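Starkton: README and data card

Starkton is a small set of tools for segmenting and checking wrist-camera recordings from a two-arm tabletop setup. It reads synchronized video and joint logs, proposes where a grasp starts and ends, and writes a label file that a person is expected to correct. It doesn't control anything. The arms run on Dukier, our control stack, and planning lives in Fusia, a separate package.

Long thin objects give the grasp labeler the most trouble, and they should be the first thing you test.
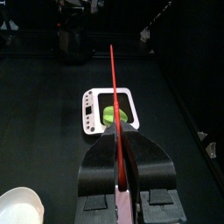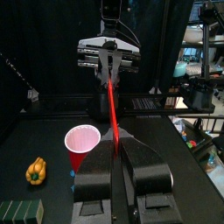
Wrist views with a long red object between black gripper fingers; in the second, the other arm's gripper has the upper end.

Can Starkton tell which arm is holding an object when both grippers are on it?

Only when the joint logs settle it. The vision model gives each wrist camera its own "held" score, and during a shared grasp both scores can be high for the whole overlap. We write the label "both" and leave it there. Earlier builds picked the higher score, which made the label files look cleaner and made them wrong.

What's in the release

The Ogura split has 4,000 segments, cut from longer recordings. Each segment has one video per wrist camera, a joint log, the proposed labels and the corrected labels. Keep the last two apart. Training on the proposed labels will teach your model our mistakes, and your score against them will look great.

Labels: free, left, right, both, unknown. Please don't drop "unknown" to raise your numbers. If you must, say so next to the result.

Running it

Install the package, point config.yaml at a recording folder, then run:

starkton check
starkton propose
starkton review

The check step stops if the camera and joint clocks differ by more than 70 ms. You can raise the limit in the config. We don't recommend it, and we won't look at bug reports from runs where it was raised.

Known problems

1. A held object that crosses in front of something else often gets merged with it in the mask. Masks are a debugging aid and shouldn't be used as ground truth.
2. Black fingers over a black table give weak edges. Contact times taken from video alone can't be trusted.
3. Finger width from the joint log is a poor sign of a grasp on thin objects. Nearly closed and closed on nothing look much the same.
4. The confidence value isn't calibrated. It sorts segments for review and has no other use.

The labeler was tuned on 3 recording setups, all with dark tabletops. We have no evidence that it carries over to a bright bench, and a good result on this split isn't evidence either.

Version 4 changes the label file format. Older files load with a warning, and the "both" label is missing from them entirely.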